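Section 4. First chores: what to hand over and what to keep

Read this section before you promise anyone in the house that the machine will do the tidying. The Memville two-arm kit moves objects from one place to another. Whether that adds up to a chore depends on how much of the work you are willing to do yourself.

4.1 Before you start

1. Run the homing routine from Section 3. Both arms must finish it without a fault code.
2. Clear the work surface completely. Cups, phones and pens count.
3. Open both grippers from the panel and check that nothing is caught between the fingers.
4. Look along each cable for kinks. The arm will not notice a snag until it has pulled on it.
5. Press the stop button once, on purpose, and reset.

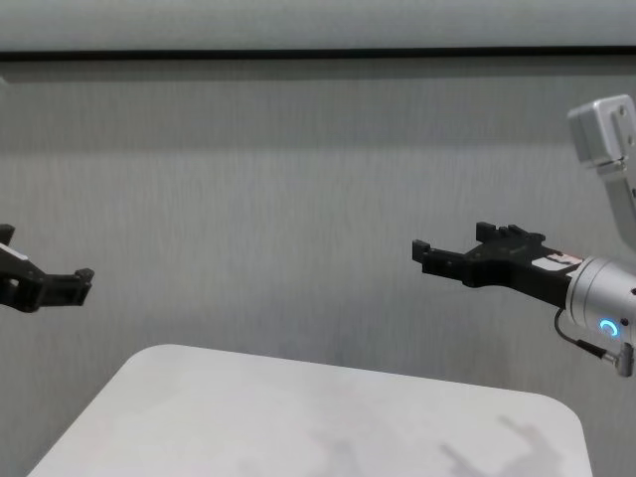 Allow more time for this than the brochure does. In our own trials in May, Karla Becerra logged 88 attempts at the basic table-clearing task and spent 135 minutes on set-up and resets. A person with one free hand would have cleared the same table during the homing routine. We print the figure so that you can plan your day.

NOTE: The status light tells you the state of the arm. It tells you nothing about whether the job was done.

4.2 Putting items in a basket

This is the task most owners try first, and it is a fair one. The target is wide and nothing has to be lined up. It is still harder than it looks on the Schmieder demonstration reel, where the basket never shifts.

1. Set the basket within reach of both arms.
2. Teach the rim height by hand. Do not accept the default – it was measured on a straight-sided plastic tub.
3. If the basket has raised handles, mark them as keep-out zones.
4. Start with one soft item, such as a washcloth.
5. Run at speed setting 2 until you have seen ten clean drops in a row.
6. Add items one at a time. Stop when the drops start to miss.

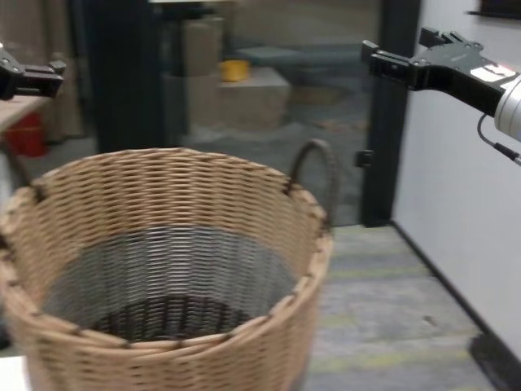
Figure 4-2. Round wicker basket with looped handles, empty, between the two grippers.

CAUTION: Woven strands can catch a fingertip. If a gripper hooks the weave, press stop and free it by hand. Do not use the retract command.

CAUTION: Keep children and pets out of reach of both arms, including while the arms are paused.

4.3 What we do not recommend yet

Folding. The software has a menu entry for it, and Jörg Brandes has asked twice for it to be removed. Results on a flat hand towel are passable. Results on a shirt are a pile.

Sorting by owner. The machine cannot tell one person's socks from another's, and neither the Farkach add-on nor the update dated 2025-12-24 changes that.

Unattended runs of any kind. Fault 855 (item lost during transfer) does not sound an alarm. The arm carries on and delivers nothing to the basket, sometimes for the rest of the program.

If a task still needs you standing next to it after a week of practice, enter it in the log as "assisted" – the Mirnside support desk will ask, and "working" is the wrong word for it.

Continue to Section 5, Cleaning the fingertips.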